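Forum Atelier & Automatisation > Pinces et préhension > Entretien

Sujet : Pince parallèle à main, doigts qui patinent et jeu dans les biellettes

marteau_doux
Posté en décembre 2019

Bonjour à toutes et à tous,

Je lis le forum depuis longtemps sans jamais rien écrire, alors pardonnez-moi si je m'étale un peu, c'est mon défaut et on me le dit aussi à la maison ! Je m'occupe de l'entretien d'un poste de démonstration à deux pinces parallèles tenues à la main, chez Singate. Pinces noires, doigts noirs rapportés, biellettes montées sur œillets couleur laiton, une plaque de repérage blanche à points noirs sur chaque corps, et un câble par pince. Le travail consiste à prendre des ustensiles de cuisine, à les décrocher, à les raccrocher, à les poser sur la table, et on recommence.

Mon souci est double. D'abord, les doigts glissent sur les manches ronds, surtout quand on prend un peu trop près du bout. Ensuite, j'ai du jeu à la fermeture, les deux doigts n'arrivent plus tout à fait en même temps, et on le sent bien dans la main. J'ai nettoyé à l'alcool, ça tient une demi-journée et puis ça revient.

Je vous mets la petite louche sur son présentoir, avec les deux pinces à l'approche :
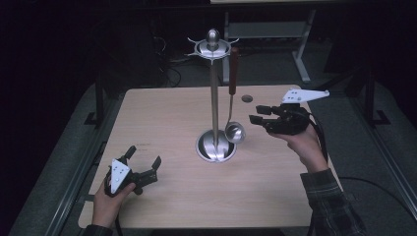
Ce que j'ai déjà essayé :

- nettoyage des faces de serrage à l'alcool, chiffon non pelucheux
- resserrage des vis des doigts, sans frein filet pour l'instant
- échange des doigts gauche et droit (aucune différence)
- remise à zéro de l'ouverture, 100 % doigts écartés et 0 % doigts en contact

Je n'ai pas encore touché aux œillets, j'ai un peu peur de faire une bêtise. Si quelqu'un a déjà démonté ce genre de tringlerie, je suis preneur de tous les conseils, même longs !

grand_ecrou
Bonsoir et bienvenue ! Tu as bien fait de te lancer, et rassure-toi, ici on aime les messages longs.

Pour moi tes deux problèmes n'en font qu'un. Si la tringlerie a pris du jeu, les doigts ne sont plus bien parallèles au moment du contact, donc ils serrent par un bord, et sur un manche rond ça ripe. Tu peux nettoyer toute la semaine, tu gagneras une demi-journée à chaque fois. Commence par les axes. Pince débranchée, doigts fermés sur une cale plate, tu prends chaque biellette entre deux doigts (les tiens !) et tu essaies de la faire bouger de côté. Celle qui claque, c'est elle.

patine_et_copeaux
Je ne suis pas tout à fait d'accord avec grand_ecrou, avec toute l'amitié que je lui porte. Un jeu de tringlerie, ça s'installe doucement, ça ne disparaît pas pour une demi-journée après un coup d'alcool. Si le nettoyage améliore les choses, même peu de temps, c'est que la surface des doigts y est pour beaucoup. J'ai connu ça sur un poste Skomano : les faces s'étaient polies, avec un dépôt blanchâtre qui se reformait sans arrêt, et on a cherché du côté des axes pendant des jours pour rien.

marteau_doux, tu peux nous montrer les doigts de près, en prise sur le manche ?

marteau_doux
Merci à vous deux, quelle rapidité ! Et c'est drôle que tu parles de dépôt blanchâtre, parce que j'en ai bel et bien, surtout près de la jointure entre les deux blocs et sur les bords du haut. Je pensais à des restes de produit, maintenant je me demande. Il y a aussi des rayures dans le même coin. Le manche est en bois, rond, bien lisse, avec un trou allongé pour l'accrocher, et c'est juste à côté de ce trou que j'ai les doigts.

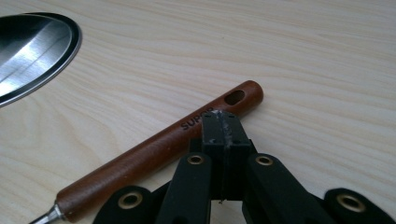 J'ai passé l'ongle sur les blocs et, au toucher, le bord intérieur accroche un peu plus que le reste, comme s'il y avait un petit bourrelet. Sur l'autre pince c'est pareil, en moins marqué. Du coup je ne sais plus trop si je dois poncer, changer les doigts, ou m'attaquer aux axes comme le propose grand_ecrou. J'ai 2 jeux de doigts neufs dans le tiroir, mais j'aimerais autant ne pas les gâcher si c'est la tringlerie qui les mange !

patine_et_copeaux
Ton bourrelet, c'est ce que je soupçonnais. La matière se refoule vers le bord à force d'appuyer, et le contact ne se fait plus que là. Voilà comment je m'y prends, tranquillement, sans outillage compliqué :

1. Débrancher le câble et dégager la pince du poste.
2. Démonter les deux doigts et repérer gauche et droite au feutre, à l'arrière.
3. Poser une feuille abrasive fine bien à plat sur un marbre, ou à défaut sur une vitre épaisse.
4. Passer chaque face en huit, sans appuyer, jusqu'à ce que l'aspect soit uniforme.
5. Dépoussiérer, nettoyer à l'alcool, laisser sécher.
6. Remonter, serrer en alternant les vis, puis refaire le zéro.

Et surtout pas de lime ! J'ai vu des doigts revenir bombés, c'était pire qu'avant.

grand_ecrou
Bon, je veux bien reconnaître que le dépôt plaide pour toi. Mais il nous dit quand même que les doigts n'arrivent plus en même temps, et ça, tu ne le corrigeras jamais avec du papier de verre. Si on refait les faces sans regarder les axes, le bourrelet revient. Fais les deux, marteau_doux, et dans cet ordre : axes d'abord, faces ensuite.

Pour les œillets, pas de panique. Tu chasses l'axe avec un chasse-goupille au bon diamètre, la pince bien soutenue par-dessous, et tu regardes si l'axe est marqué. S'il est rayé, tu le changes avec sa bague. S'il est propre, une pointe de graisse sèche et on remonte. Pas d'huile, ça coule sur les doigts et tu auras encore plus de glissades.

lanterne_bleue
Coucou, je passe par là et je me permets d'ajouter mon grain de sel. Chez Ekon on avait des pinces du même genre, et une bonne partie de nos misères venait du câble ! Il tirait sur le corps de la pince quand la personne tendait le bras, on compensait sans s'en rendre compte, et on finissait par prendre le manche de travers. Les doigts s'usaient d'un seul côté. Regarde si ton câble a assez de mou quand tu lèves la pince au-dessus de la table. Une simple attache velcro sur l'avant-bras nous a changé la vie.

Autre chose, tant que tu démontes : vérifie la fixation des plaques à points. Si elles bougent un tout petit peu, le repérage dérive et on accuse la mécanique à tort.

patine_et_copeaux
Très juste pour le câble, je n'y avais pas pensé. Pour l'ordre des opérations, je maintiens que je commencerais par les faces. C'est l'affaire d'une heure, ça ne risque rien, et si le défaut reste après ça, on sait où chercher. Chasser des axes sur une pince qui marche à peu près, c'est aussi le moyen d'ovaliser un logement qui allait très bien.

marteau_doux
Me revoilà, et j'ai coupé la poire en deux, j'espère que personne ne m'en voudra. Sur une pince j'ai suivi patine_et_copeaux, faces reprises sur la vitre et rien d'autre. Sur la seconde j'ai suivi grand_ecrou, axes démontés l'un après l'autre (j'avais les mains moites, je vous assure), puis les faces.

La première tient nettement mieux le manche, mais le décalage à la fermeture est toujours là, comme annoncé. Sur la seconde, 2 axes étaient marqués, je les ai remplacés avec leurs bagues, et la fermeture est redevenue franche. Le câble, lui, tirait bel et bien sur la pince de droite, alors merci lanterne_bleue, le velcro est posé. Les plaques ne bougeaient pas.

Je commande des axes chez Sæther pour l'autre pince et je ferai la même chose dès qu'ils arrivent.

grand_ecrou
Beau travail ! Garde bien les axes marqués dans un sachet avec la date, tu seras content de pouvoir comparer au prochain démontage. Et refais un contrôle du jeu en mai, même si tout va bien d'ici là.

patine_et_copeaux
Bravo pour la patience. Je persiste à dire que la première pince aurait pu tourner encore un bon moment comme ça, mais je te laisse avec tes axes neufs ! Dis-nous quand même si le dépôt blanc revient, et au bout de combien de temps, ça m'intéresse pour mon propre poste.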